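Baiting a drop net for crabs off the Rudwood jetty

1. Tie 12 meters of rope to the net ring. Check the knot twice.

2. Thaw 600 grams of fish frames overnight in a lidded tub – the smell gets into everything.

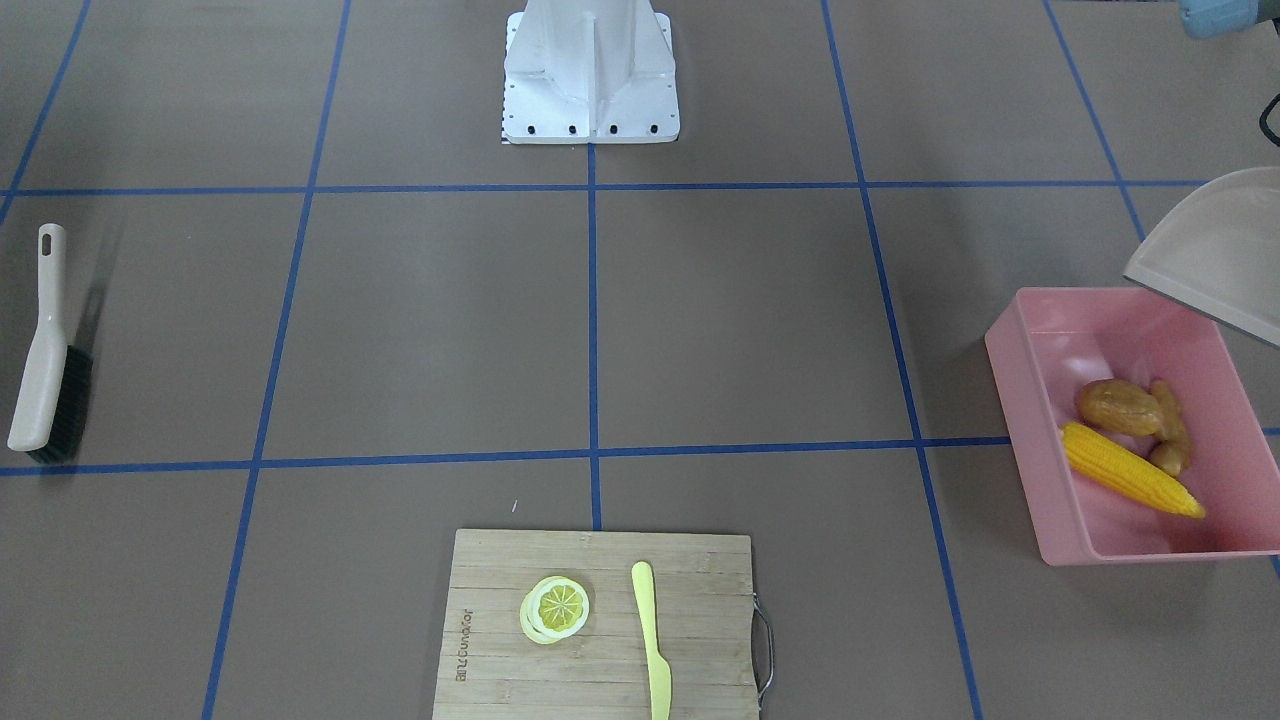 3. Wire the bait flat to the middle of the mesh. Simão Macedo uses a bait bag, and that works too.

4. Lower the net until the rope goes slack, then wait about 520 seconds. Pull fast and steady. 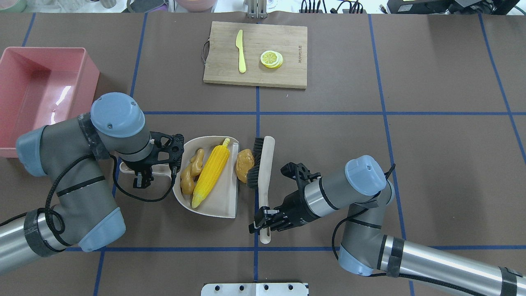 5. Measure each crab and put back undersized ones.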